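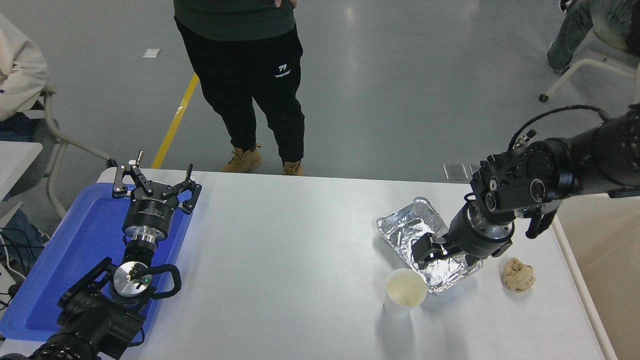
Two-arm teleop demos: keep the ones where the foil tray deforms?

Posted in October by dusstead_bench

We are collecting demonstrations for a bimanual tabletop task with two black arms, each with a gripper. Objects are a foil tray, a paper cup and some loose clutter. The policy is trained by imitation from head camera images plus joint positions. We have 145 episodes so far.

The problem is the foil tray. Its walls bend every time a gripper takes hold of them, and the bottom wrinkles a little more with each episode. By the end of a session it no longer looks like the tray we started with. I flagged 40 episodes where the operator had to regrasp after the wall folded. All 40 ended with the tray in the target area.

Two things I need to decide before the next session:

Do I drop the regrasp episodes, or trim them to the final successful grasp?

Do I swap in a new tray every episode? We have 14 spares, so that would not last long.

A secondary concern is the background. People stand or sit near the table during collection, and they are visible to the head camera. I have not masked them.

weddale_k
Posted 4:10 pm

Keep the regrasps. Do not trim them. If you cut to the final grasp, the episode starts from a state the policy has no examples of reaching, and you throw away the part that shows recovery. On deployment the wall will fold, and the policy will have nothing to copy.

What I would remove is hesitation. If the operator stops for several seconds with both arms still, those frames teach the policy to stop. Cut idle stretches longer than 2 seconds and leave the rest of the episode alone. Check that the joint stream and the image stream are cut at the same timestamps. We used the export script from Jatby for this and it shifted the images against the joints on every trimmed file. It took a week to find.

On trays: do not change every episode. Rotate them. Put all 14 into circulation at different stages of wear and write the tray number in the episode metadata. Then split train and validation by tray, so that no tray appears in both. A random split will give you a validation loss that looks better than it should.

Also vary the tray angle by hand between episodes. Operators tend to put it back the same way every time. Tape marks make this worse.

guler_fan
Posted 6:35 pm

just buy more trays, they are cheap. we did the Güler pick set with a hard plastic one and had none of this trouble

weddale_k
Posted 6:52 pm

A hard tray is a different task. The grip force that works on plastic will crush foil.

mtr_lab2
Posted 9:20 pm

Agree with the rotation. Two additions.

The cup. If there is liquid in it, record the level for each episode, even as a coarse label (empty, low, half). A light cup tips when a finger brushes it and a heavier one slides. With the cup standing right in front of the tray, you will get contact sooner or later, and you will want to be able to sort those episodes afterward.

The people. I would not mask them. Masking leaves a hard edge that the encoder can pick up on. Random crops and color jitter handled it for us. What did cause trouble was correlation: one person always stood behind the table during resets and stepped away for the start of the task, and the policy learned to wait for that. If someone is going to stand there, have them stand there in some episodes and be absent in others, with no link to the phase of the task.

For the 40 flagged episodes, train once with them and once without, same seed, and compare on real rollouts. Offline loss will not settle it.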